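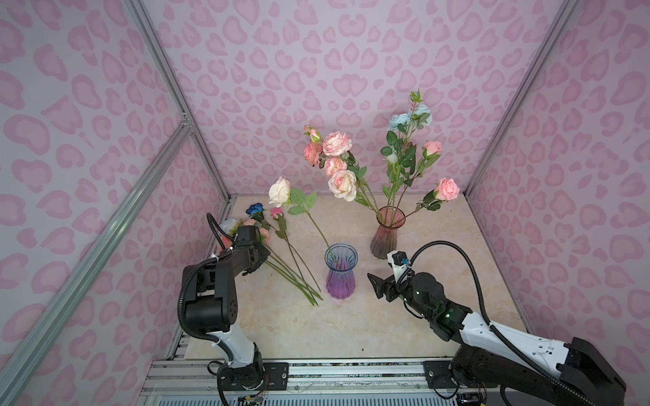
Two robot arms in a booth lined with pink patterned fabric.

5 min read

The letter from the Huten Mission arrived in April, and it was a cheerful one. After a week of evening meetings at Guerra Hall in Nitov, it said, 900 people had given their lives to Christ. The letter was read out before the notices, there was applause, and someone behind me said "Praise God" loudly enough to make a baby cry. I clapped as well. I've been uneasy about it ever since.

I should say where I stand. I'm a believer, and I've sat in the same row of the same chapel on Bakov Road for most of my adult life. I think people do meet God suddenly, in tents and hired halls and kitchens. I have no quarrel with Paul on his road. My quarrel is with the number, and with what we do once we've got hold of it.

What does 900 mean? I wrote and asked, and to its credit the mission wrote back. It is the total of response cards handed in at the door. A card has a box for "I have decided to follow Jesus", and another for "I would like to know more". Both boxes were counted. So were cards from people who came on more than one night and filled one in each time, as the stewards had no way of checking. So were the cards of church members who went forward to recommit themselves, which I've done myself on two occasions, once at the age of 11 and mainly to be with my cousin.

Take all those out and there may still be a great many people left. I hope so. But the letter didn't say "900 cards". It said 900 people had given their lives, and it said it in a paragraph that ended with the bank details.

I raised this after the service and was told I was being cold. One friend asked whether I would have stood at Pentecost with a clipboard. It's a fair dig, and Acts does give us a figure of three thousand for that day. But read on a few verses. Luke tells us what those people then did: they stayed with the apostles' teaching, they ate together, they sold what they had and shared it out. The figure comes with a follow-up. Ours came with a photograph of a full hall.

The follow-up in Nitov, so far as I can find out, was a booklet and a text message. The churches nearest the hall were sent a list of names some weeks later. I've spoken to people at two of them. The first had tried ringing round and found that a lot of the numbers didn't connect. The second hadn't been told the list was coming, and it sat in an inbox over the holidays. Neither congregation could point to a new face they were sure had come from the meetings, though both said, sensibly, that people don't always tell you what brought them through the door.

Now, I can hear the reply, because I've made it myself in the past. We sow and others reap. The seed grows while the farmer sleeps. God alone knows the heart. All true, and I'd go to the stake for it, or at least be quite rude at a members' meeting. But if God alone knows the heart, why are we printing the total? You can't appeal to mystery when somebody asks for the workings and then go back to arithmetic for the appeal letter.

It does harm, too. Small churches read these reports and conclude that something is wrong with them. Our own chapel baptised one person last year, a retired bus driver who had been coming for a long while, asking awkward questions and disliking most of the answers. That took years of lunches. It won't make anyone's newsletter, and I noticed that when the Huten letter was read, our minister looked tired.

Then there are the people on the cards. Some of them will have meant it with everything they had, and woken up next morning with a booklet and no idea what to do. If they drifted off, they may well have decided that they tried God and it didn't take. We've counted them as won. I'm not sure who is counting them as lost.

I'd like the mission to do something quite dull. Print the number of cards, and call them cards. A year on, ring the local churches and print what they say, even if it's embarrassing, even if it's a single figure. Leave the bank details for another page. I would give more to a society that wrote to me like that, and I suspect I'm not alone, though I haven't any evidence for it.

I've put this to them in a second letter. The answer thanked me for my partnership in the gospel and enclosed a form for regular giving.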